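**Ticket 749 — Diary edition: footnotes attached to wrong entries in the e-book build**

Status: open, workaround in place
Product: Farooqui Wartime Diaries, annotated edition (Vondport Press)
Component: footnote linking, EPUB export from Gatumo
Severity: high (blocks release to schools)

**Reported behavior**

In the reflowable e-book, tapping a note marker in the second half of the diary opens the note for a different entry. The print PDF is correct. The first mismatch found by the proofreader is in the October entries, where the note on ration cards opens under a passage on the piano lessons. From there on, every note is one position late.

The edition has 455 notes in total. The export log lists 455 note targets and 455 note markers, so the counts match and the export finishes with no warning.

**Steps to reproduce**

1. Open the master file in Gatumo.
2. Export to EPUB with the "Annotated edition" profile.
3. Open the file in any reader and go to note 160.
4. Tap the marker. Note 159 opens.

Notes 1 through 159 open correctly on all readers tested. 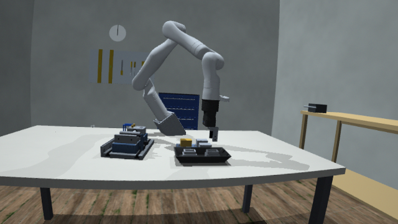
**Checked so far**

- Re-exported with a clean cache. Same result.
- Exported the introduction and first notebook alone. No errors.
- Exported the second notebook alone. Every note is one position late from its first marker.
- Compared marker IDs in the XML with the printed note numbers. The IDs run in order and have no gaps.
- Checked the translator's notes, which use asterisks in place of numbers. These link correctly and are not counted in the 455.

The fault therefore sits at the join between the two notebooks. The diarist began the second notebook by copying out the last entry of the first, and the edition prints both copies. The editor annotated only the first copy. In the manuscript transcription, however, the second copy still carries an empty note target left over from an earlier draft. Gatumo numbers targets by position and ignores whether they have content, so the empty target takes number 160 and pushes the rest back by one. The last real note in the book is dropped from the output, and the totals still agree. 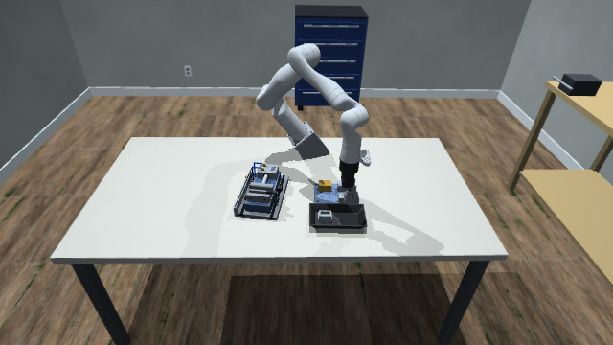
Editorial would like the empty target kept in the transcription, if at all possible. The duplicated entry differs from the first in several small wordings, and a note on those differences was planned for the second copy. It was dropped when the afterword grew to cover the same ground, but the afterword is not final. If the note comes back, it has to be number 160, and the index will need to follow.

**Response to the above**

Keeping an empty target is possible but not in the numbered series. Two options:

*Option A.* Write the note now, even as one sentence pointing to the afterword. The edition would then have 456 notes, and the printed numbers from 160 on would change in the PDF as well. The index and the teaching guide cite notes by number, so both would need a pass.

*Option B.* Change the empty target's type from `note` to `placeholder`. Gatumo skips this type on export. No numbers change anywhere. If the note is reinstated later, the type is changed back and the renumbering is done at that point.

Recommend B for the school release and A, if wanted, for the paperback.
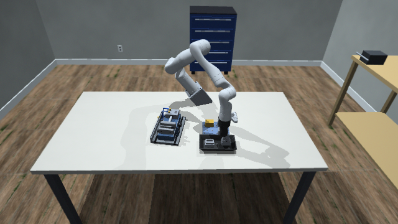 **Test of option B**

Changed the type on a copy of the master file and exported again. Notes 159, 160 and 161 open correctly, as does note 455, which was missing from the earlier build. Spot-checked the long entry on the evacuation, where seven markers fall within one paragraph. All seven are correct.

One side effect: the back-link from note 160 returns the reader to the top of the entry and not to the marker. Same behavior for 161. The rest return to the right place. Cause not yet known. It may be a stale anchor in the chapter file for the second notebook.

**Related**

The Pornley reading app truncates any note longer than 400 characters in its pop-up window and adds a "more" link. This is a setting in the app and is not caused by our file. The biographical note on the diarist's aunt is affected, and the cut falls in the middle of a quoted letter. Please log separately if editorial wants the note shortened.

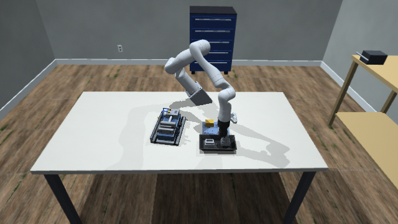 **Outstanding**

- [x] Identify the cause of the offset
- [x] Test the placeholder type on a copy
- [ ] Apply option B to the master file (waiting for sign-off from editorial)
- [ ] Fix back-links for notes 160 and 161
- [ ] Rebuild and send to the proofreader, second notebook only
- [ ] Add a check to the export profile that fails on an empty note target

**Workaround**

Until the master file is changed, use the build from the test copy for proofreading. Do not send it to the schools list — the back-link fault is still in it, and the copyright page carries the old ISBN.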